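A day at the Tinmont basket and weaving fair

May 27, 2025

I have wanted to go to the Tinmont fair for years, and every year something has come up. A wedding, a broken car, one time a flood in the basement. This year I simply put it on the calendar in red marker and told everybody I was busy, and I am so glad I did. What a day!

If you haven't heard of it, Tinmont is a small river town with one main street, a grain elevator and a big brick hall that used to be a shoe factory. Once a year the hall fills up with people who weave things: baskets mostly, but also chair seats, hats, fish traps, garden fences and one very handsome cradle. There were 156 stalls on the printed map, spread over two floors and the yard out back. I had planned on half a day. I stayed until they were folding up the tables.

Getting there

The train stops in Tinmont but only in the morning and the evening, so I drove. Parking is in the field behind the fire station and costs 4 dollars, cash, paid to a teenager with a coffee can. From there it's a ten minute walk along the river, and you pass the old willow beds on the way. They're still cut every winter. The shoots were already up to my waist, bright green with a reddish tint at the base, and there is a painted board that tells you which variety is in which row. I stopped to read all of it and missed the opening speech.

The ground floor

The first room is willow, and it smells wonderful, like hay and tea. Aled Parry had the stall right by the door, where he was making a log basket from start to finish with a crowd three deep around him. He works sitting on the floor with a board across his knees, which he says is how his grandfather did it, and his hands go so fast that I could follow the pattern only when he slowed down to talk. He uses brown willow, meaning willow dried with the bark still on, and he soaks it for a week before he touches it. White willow has been stripped and needs only an hour or so. Buff willow is boiled first and then stripped, and the tannin from the bark turns it that warm tan color. I had owned a buff willow bread basket for fifteen years and always thought it was stained!

He let a few of us try the base. You lay four rods through slits in four others to make a cross, then weave around the arms twice, then start bending the arms apart so they stand like the spokes of a wheel. It's the bending apart that gets you. Mine looked like a squashed spider. Aled looked at it for a while and said it would hold onions.

Next door was the splint room, where the baskets are made from thin strips of ash or oak. Thérèse McKinnon was pounding an ash log with the back of an ax, all the way along, until the growth rings came loose and she could peel them off in long ribbons. The noise is tremendous. She does one strip down the length of the log, moves over by the width of the ax head, and goes again. A good log gives her enough for a winter of work, and she'll turn down nine trees before she picks one. I asked what she looks for and got a twenty minute answer about wet ground, slow growth and straight bark that I enjoyed very much and could not repeat.

Her pack baskets were the best things I saw all day. They curve in at the back so they sit against your spine, and the straps are plain leather. They start at 200 dollars, and she had sold all but two by noon. I did pick one up and put it on and walk up and down a bit. Then I put it back. I'm still thinking about it.

Lunch in the yard

The food is outside under the awnings. I had a potato pancake the size of a dinner plate from a stand called Koo, with sour cream and a pile of pickled cabbage, and then I went back for the sweet version with apples. There were long tables, and I ended up across from Sudheer Chettiar, who repairs cane chairs and had driven even farther than I had. He was after one particular width of binder cane that his usual supplier had stopped carrying. He'd found it at the second stall he tried, bought every coil they had, and was now just enjoying himself.

He told me how to check an old cane seat before you buy the chair. Press up on it from below with your flat hand. If it gives a little and springs back, fine. If it crackles, it has dried out and will go the first time somebody heavy sits down. And turn the chair over to see whether there are separate holes around the frame (hand caned, slow and expensive to fix) or a groove with a strip of reed pushed into it (sheet cane, an afternoon's job if you have the tools). I went home and checked all my chairs. Grooves, every one.

Upstairs

The second floor is where the fair opens up to everything that isn't willow or wood. There was a whole corner of rush and straw, with corn dollies hanging on threads from the beams, and a couple making hats out of palm leaf. Nanato had a table of kits for kids, with reed and pre-drilled bases, and it was mobbed. I watched a little girl finish her first basket and immediately put it on her head.

Then there is the plastic and synthetic wicker section, and I'll admit I nearly walked past it. I'm so happy I didn't. Soo-ah Hyun has been collecting woven plastic housewares for most of her life, and she talked me through what to look for. I had always thought of these baskets as the things that held rolls at a diner. She has them in every shape and shade, and once you start looking closely, the weaving itself is often very good. The older ones copied willow quite directly, with the same borders and the same ways of turning a corner. Later the makers seemed to realize the material could do things willow can't, like tight little loops that would snap if you tried them in a natural rod, and the edges got fancier and fancier.

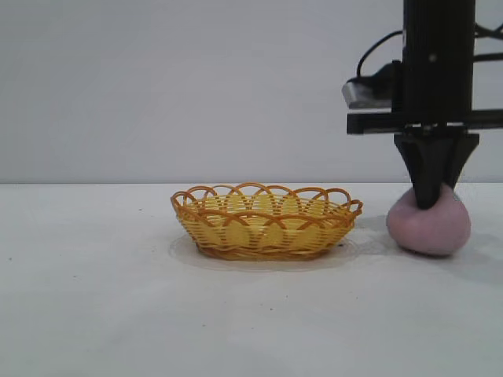 The scalloped rim is her favorite thing of all. A willow border has to be strong, so it's usually a thick plait that locks the stakes down. A synthetic strand bends as far as you like, so the rim can be all loops, each one leaning over the next, and still hold its shape. She likes the yellows and oranges best and says they look cheerful on a table even with nothing in them. Her advice on cleaning is lukewarm water, a drop of dish soap and a soft toothbrush, then dry it upside down on a towel, out of the sun. Never the dishwasher. Sun is the real enemy with plastic strands. They fade first and then they get brittle, and once a loop cracks there isn't much you can do about it.

Just past her was Hyun-seo Ahn, teaching a short class in rim repair for natural baskets. It was full, but he let people stand at the back. He replaces one broken stake at a time, sliding the new one in beside the stump of the old one with a bone tool and a bit of tallow, and he never takes the whole border off unless he has to. He had a laundry hamper with him that he's mended so many times that he figures only the bottom is original.

The talk

At three I went to the slide talk in the small hall, which was on the history of the Porodach workshops. I knew nothing about them beforehand. At their busiest they were sending out 2000 baskets a month, mostly for fruit growers, all to a handful of set sizes so that a bushel was a bushel wherever you bought it. The speaker passed around an old gauge, just a flat stick with notches, which the foreman used to check the height of every basket. Anything too short went home with the weaver. I could have listened for another hour, but the room was needed for the raffle.

(I did not win the cradle.)

What I brought home

One round willow bread basket, small, with a foot. A bundle of soaked rods that I had to get into water again by the next morning. A bone tool like Hyun-seo's. A jar of the cabbage. And my squashed spider, which is on the kitchen counter as I write this and does in fact hold onions.

A few things if you're thinking of going. Bring cash in small bills, as half the stalls don't take cards. Wear shoes you can stand in, because the factory floor is concrete downstairs. The classes fill up fast and sign-up is on a clipboard by the coat racks, so go there first thing. There's an elevator at the yard end of the building, though the map doesn't show it. And there is a smaller fall market in September, just the yard and the ground floor, when Thérèse brings whatever she has made over the summer. I've already asked her to set a pack basket aside for me.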